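Midgate manipulation group, weekly meeting, minutes

Present: Lilian Mugo (chair), Mirsad Zupan (notes), two from the Vonbridge lab on the call, Dmytriv people joined late
Apologies: none recieved

1. Last minutes
Agreed without changes. Action on the calibration write-up carried over again. Lilian wants it closed before August.

2. Grasp-first vs. plan-first
Main item, took most of the hour. Background for Vonbridge: two-arm policy, wrist cameras on both arms, long objects on a table. Old version predicts the whole motion up front. New version predicts only the first grasp, then replans from the wrist view once the fingers have closed. Same training set for both, 2,000 demonstrations. Same network size too, Lilian was asked twice.

Result - 200 trials each. Replanning version better on long rigid objects and on anything with a cord hanging off it. No real difference on small blocks. Slightly slower per trial, Mirsad thinks this is the extra inference call and can be got rid of.

Vonbridge asked whether the gain is from replanning or just from having a second look. Fair point. Nothing we ran separates the two. Lilian suggested feeding the closed-finger view to the old policy without letting it change the plan, see if that does anything. Cheap to run. Agreed.

Also asked: are the test objects in the training set. Half are, half aren't. Numbers need to be split in the table, currently lumped together. Mirsad to redo.

3. Failures
Mirsad went through the failure log. Three kinds so far:
Second arm comes in before first arm has settled. Mostly old policy.
Grip too near one end, object tips when lifted. Both policies.
Fingers close on the cord and not the body. Both, but new one recovers more often as it can see what it has got.

Discussion on whether tipping counts as a failure if the object still gets to the target. Dmytriv count it as success in their own runs, we don't. Has to be the same or we can't put the tables side by side. Decision: count as failure, report seperately. Dmytriv will rescore theirs.

Lilian does not want the word "recovery" in the paper until it is defined. Suggested: fingers reopen and close again without a human touching anything. No objections.

4. Wrist view only?
Vonbridge would like the overhead camera dropped completely. Argument is that at close range the wrist view holds most of what matters - which side the fingers are on, where the cord leaves, what the other hand is near. Lilian not convinced, says approach still needs overhead, wrist view tells you very little until you are nearly there. Try 700 demonstrations with overhead masked out and compare. Not the full set, no time.

Question of worn or dirty objects came up. Clean ones out of the box look too alike. Keep the scuffed ones in, don't wipe them down between sessions.

5. Dastance
Logging tool. Timestamps on the two wrist streams drift over a long session. Fix is in but untested. Until then restart it between sessions, every time, yes also the short ones. Old recordings can be realigned from the gripper signal, Mirsad has a script, ask him.

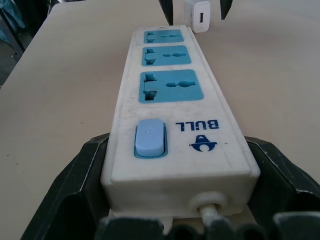 MIDGATE, 30/06/2022 - Note to item 2, added by M.Z. after the meeting.

Vonbridge asked what the replanning step gets to work with, so one wrist view goes in with the minutes. Power strip, a finger on each side, cord coming out of the near end between us and the body. Far end is small in the view, and the tips near the charger are only just in at the top. So for the tipping problem the wrist view is weak exactly where you would want it - length is hard to judge from this end. Lilian's point under item 4 stands I think.

6. Actions
Old policy with closed-finger view, plan fixed - Lilian
Split seen and unseen objects in results table - Mirsad
Rescore tipping - Dmytriv
Overhead masked run, 3 seeds - Vonbridge, with our configs
Test the Dastance fix on a long session - Mirsad
Calibration write-up - Lilian, carried over

7. AOB
Paper title, no agreement. Next meeting same time, same link.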